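Notebook, block-bin grasping
October 14, 2022

Finally a day when I get to write down a result and not a list of things I broke! Writing it while it's fresh, because Florencia wants to start the next round and she'll need to know exactly which settings were live.

Background for whoever opens this cold. We've been training the grasp scorer since July on the bin data, and it has been stuck. It does fine on blocks that lie on their own and falls apart as soon as two of them touch. The scorer likes the middle of a long face, which is a sensible thing to like, but it has no idea that the outer finger needs somewhere to go. So it picks a lovely grasp on the wrong side of a pair, the finger comes down on the neighbor, the force limit trips, and we log another failure that teaches the network almost nothing it didn't already know.

Wojciech's idea, which he sketched on the back of a packing slip and which I was rude about for a week, is to stop labeling the whole attempt as good or bad. Split it in two. First label: did the fingers reach grasp depth without touching anything they shouldn't. Second label: given that they got there, did the block come up and stay up. Two heads, same trunk, multiply the outputs at pick time. I said the second head would starve for data. I was wrong, and I'm happy about it.

What we ran

Training set: 900 attempts, all from the old Gornora logs, relabeled from the force traces. No new collection. The relabeling script is in the Kubiak folder under split_labels, and please use the newer one — the older one reads the approach phase as ending too early and marks clean descents as contacts.

Test: 200 attempts per model, old scorer against split scorer, same depth camera settings, same speed, same force limit. We alternated the models in short batches so that neither one got all of the morning. Blocks get dumped back in by hand between batches and nudged into touching pairs if they land too far apart. I know "nudged" is not a protocol. Florencia has a proper placement scheme in mind (random poses projected on the bin floor, place to match) and it's going in before anyone writes this up.

What came out

The split scorer is better, clearly, and better in the place we hoped. On isolated blocks I can't tell the two apart. On touching pairs the old one kept tripping the force limit over and over in the same arrangements, and the new one mostly didn't. I'll put the table in the shared sheet once Wojciech has gone through the traces independently. I don't want my own enthusiasm doing the scoring.

The part that made me get up and walk around the room: the new scorer goes for ends. When a long face is blocked by a neighbor it shifts the grasp along the block toward the free end and takes a worse hold on purpose. The reach head drags the product down in the middle, the hold head is only slightly unhappy about the end, and the end wins. We never told it to do that. There are end grasps in the old logs, but not many, and under the single label they were mixed in with all the others and washed out.

Things to be careful about

The hold head is overconfident on end grasps. It says they're nearly as good as center grasps, and I watched several blocks swing and tilt in the fingers on the way up. They count as successes by our rule (still held at the top), but I wouldn't want to place one accurately after that. We should log tilt at the top of the lift. The Elteo force sensor can probably give us enough to estimate it without adding another camera.

Color. I was worried that the network had learned something silly about green and red, given how the July sessions were set up, with the colors mostly segregated. So we mixed them for everything in this test. I also retrained once with the color channels dropped and depth only, and the ranking of grasps on the saved views barely moved. Good. I'd still keep mixing them.

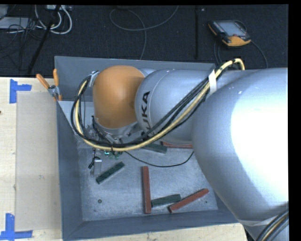 Walls are the other open question. The reach head treats the bin wall as just another thing to hit, which is right, but the sloping sides confuse the clearance estimate. A finger can be fine at the rim and in trouble at the floor, or the other way around, depending on the approach angle. Right now we only sample vertical approaches, and that means blocks lying along a wall get low scores from both models and are left for last. A small fan of tilted approaches would fix most of it. Wojciech thinks the sampler can handle it without slowing the cycle. I think it will slow the cycle and that we should do it anyway.

Cable slack: check it before tilting anything! With vertical approaches the cable bundle has plenty of room. With the wrist tipped over I'd like to jog through the extremes by hand at low speed first, pendant in hand, and write down where it starts to pull.

Camera calibration drifted a little between the start and the end of the session. Small enough that I'm not throwing anything out, and it hit both models equally thanks to the alternating batches, but recheck it against the tape corners before the next run.

Next

Florencia: placement scheme, then repeat the test with it. Same 200 per model.
Wojciech: blind pass over the force traces, then the tilted sampler.
Me: tilt logging, and a learning curve. I want to train the split scorer on 450 of the attempts and see if it still beats the old one trained on all 900. If it does, that's the figure for the Kerkutgate talk, and I'd put it on the first slide.

Also me: apologize to Wojciech about the packing slip. It's taped inside the cover of this notebook now. Checkpoint from today is saved as split_a, don't overwrite it.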